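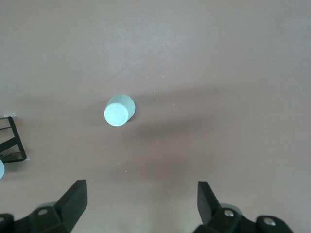 Chapter 4
Picking up what has fallen over

Before you start

You should have finished the January project, in which your group built a two-fingered gripper and used it to lift a block from a fixed spot. You will need the same gripper, your group's log book and the Flusari control program. If your school uses the Avora kit instead, the menu names are different but the exercises are the same.

What this chapter covers

In Chapter 3 every object stood upright and waited in a known place. Few objects outside a classroom behave like that. A cup gets knocked over, a cap rolls away from its holder, and a gripper that was told to close at one point on the table closes on air.

A cylinder lying on its side is a good object to begin with. It has a flat end and a curved side, and the two need to be treated differently. If the fingers close across the curved side, they press on opposite faces and the cylinder tends to settle between them. If they close along its length, one finger meets the flat end and the other meets the far end, so the jaws have to open wider. If they come down at an angle between the two, the cylinder will usually turn or roll before it is held.

By the end of the chapter you should be able to:

- work out which way a fallen cylinder is pointing from a wrist camera view
- move the gripper so that the object lies between the jaw tips
- turn the wrist to match the object before closing
- record a failed grasp in enough detail for another group to repeat it

Reading the wrist view

A wrist camera moves with the gripper. The fingers therefore stay in the same part of the view while the table and everything on it appear to shift. In the opening picture the pale blue cylinder is above and to the left of the gap between the fingers, and its flat end faces down and to the left. Closing the jaws from that position would be a mistake. The gripper has to be moved first, and then turned.

Shadows need some care. A program that looks only for dark and light areas may take the edge of a shadow for the edge of an object. Colour is a better guide on a plain tabletop, although pale plastic can look almost white where the light falls on it.

Key words

Approach: the path the gripper takes towards an object.
Grasp axis: the line along which the two fingers close.
Offset: the distance between the object and the point midway between the jaw tips.

Starter activity

Work in groups of 4. Lay a plastic cup on its side and make 40 attempts to lift it, changing the direction of the cup after every tenth attempt. Keep the closing speed the same throughout. Write down the offset, the angle of the cup and the result each time – include the attempts that went wrong.

Groups entering the Hotadside schools challenge should keep these results, as they are needed again in Section 4.3.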